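Gondola shelving: grouping soft drinks by type vs. by margin

6 min read

bheg_retail
Small grocery, 656 square feet of selling floor, supplied by Gillcombe. I am rewriting the shelf plan for ambient soft drinks and would like opinions before I move anything. Current arrangement is flat metal boards, drinks blocked vertically by flavor: orange on the left, cola in the center, lemon-lime on the right. Two rows deep at most, because the boards are shallow. Promotional signs hang from the front lip of the board above.

Questions:

1. Is flavor blocking still worth keeping in a store this size, or should the best margin line take the center?
2. Where do you hang the price sign when one board carries several flavors at the same price?
3. How do you keep small bottles upright on a smooth board without buying trays?

Barnabás Hegyi

tallow_dock
Keep flavor blocking. Customers find a soda by color before they read anything. If you put the margin line in the center and it happens to be another orange drink, you now have two orange blocks with cola between them, and the restocking person will merge them by the second week.

On 2, center of the board, as long as the sign does not hang lower than the shoulders of the bottles in the back row. If it covers the labels you have paid for a sign that hides the product.

serainaw
I disagree with the first half of that. Color blocking works when each flavor has enough facings to read as a block. With two facings per flavor it reads as a mixed shelf whatever you do. In my store (Valdovinos, corner unit, narrower than yours) we went to margin order in March and unit sales for the shelf did not move in either direction. Margin went up slightly. I kept the sheets: 308 units before, 308 after, same length of period. I did not expect the totals to match either.

tallow_dock
One store, one change, identical totals. That is not a result, that is a coincidence with a spreadsheet attached. What was the weather?

serainaw
Warmer in the second period, so if anything the margin layout underperformed on volume. I said margin went up. I did not say volume did.

kettering_p
Can we separate the two issues. Order of flavors is a merchandising decision. Leaning and falling bottles is a mechanical one, and it will undo any order you choose. A small PET bottle has a high center of gravity when full and a petaloid base with five small contact points. On smooth painted steel it slides if the board is even slightly out of level. Check level first, front to back and side to side. People check side to side only.

bheg_retail
I have not checked front to back. The uprights were leveled when the unit went in, but the boards sit on clips and I assumed the clips were good.

kettering_p
Do not assume clips. Put the level on the board with the board loaded. A clip that is seated one slot low at the rear corner is difficult to see when there is product in front of it.

My working method for a shallow board, for what it is worth. Load from the back row forward. One hand flat on the board in front of the row you have finished, which stops anything creeping, and the other hand places the next bottle by the middle, never by the cap. Placing by the cap puts the base down last and it rocks. Turn the label after the base is down.

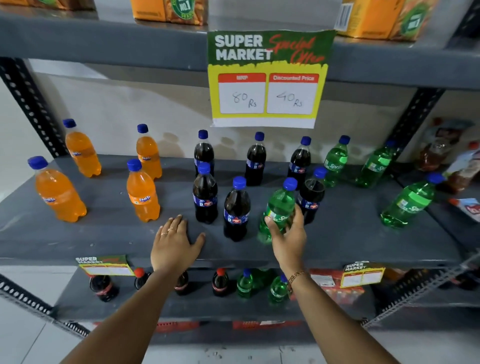 Work from one end to the other and do not leave the end facing until tomorrow. The last bottle on the board has nothing on one side of it, and that is the one that goes over. If your unit has no end panel, fit a wire stop. Judura sells a clip-on one, and a bent length of rod does the same job.

olde_facing
Seconding the wire stop. Not seconding the flat hand. With a proper divider you do not need to hold anything and you can stock with both hands. I timed it years ago at my old place and dividers were quicker even counting the time to fit them.

kettering_p
Dividers take width. On a board with three flavors you lose most of a facing. In a large store that is nothing. In 656 square feet it is a facing.

olde_facing
Use thin ones.

kettering_p
Thin ones bow when the row behind them is full. I have a box of them you can have.

m_dunlap
Regarding the sign. If it shows both the list price and the discounted price, write both with the same marker at the same size. I have seen stores print the headers and then handwrite the numbers in something pale, and from the aisle you can read the header and not the price. Black marker, broad tip. Also flatten the card before hanging. Thin card curls at the bottom edge, and once it curls it catches on caps when somebody pulls a bottle from the back.

tallow_dock
A strip of clear tape along the back of the lower edge holds it flat for the length of a typical promotion.

serainaw
Or laminate it once and use a wipe-off marker. We pay for lamination by the sheet and reuse the same card.

m_dunlap
Wipe-off marker gets wiped off by sleeves. Ask me how many times I have had the price argument at the register.

serainaw
Then put the card where sleeves do not reach, above the center of the row. Customers take from the ends of a board first. I have watched this for long enough to be confident of it.

tallow_dock
They take from the front first. If the front row is complete, left or right makes very little difference.

bheg_retail
Going back to question 2, because I think there is a detail missing. All three flavors will be on one offer, same list price and same reduced price. If the card hangs over the cola only, will people read it as a cola offer?

m_dunlap
Yes, some will. Add one line naming the size and the words "all flavors." It costs nothing and removes the argument. If only one flavor is on offer, hang the card over that block and nowhere else.

olde_facing
Two cards, one at each side of the board.

m_dunlap
Two cards on a narrow bay is clutter. One card with the right words.

kettering_p
Before anyone prints anything, check what the distributor allows. Some of them want their brands kept apart by owner. Orange and lemon-lime are often from the same bottler and the cola in between may be from another. Flavor order left to right that looks sensible to you can put a competitor in the middle of somebody's range, and the rep will ask you to move it.

bheg_retail
The Gillcombe rep has been in twice and has not mentioned it. The shelving is mine, so I do not believe they have a say.

kettering_p
They have a say if they supply free stock against the display. Read the sheet you signed.

bheg_retail
I will read it.

Update, same thread, to save starting another. I put the level on all the boards this morning with stock on them. Two were low at the front. One rear clip was in the wrong slot, as described, and one clip was bent and has been replaced. Bottles on those boards no longer creep when I push the row lightly. I have left the flavor order as it was. The wire stop is on order, part 2930 in the Judura list, pack of 13, which is more than I need.

serainaw
Did you look at the margin order at all?

bheg_retail
I worked it out on paper. The difference between my best and worst line is small enough that I would sooner not relearn where everything goes. If Heleo changes their case price I will look again.

tallow_dock
Correct decision.

serainaw
It is a decision. Post your totals at the end of the promotion and we can compare them with mine.
Seraina Wieser

olde_facing
If you have stops left over from that pack I will take four and pay the postage.

bheg_retail
Message me the address.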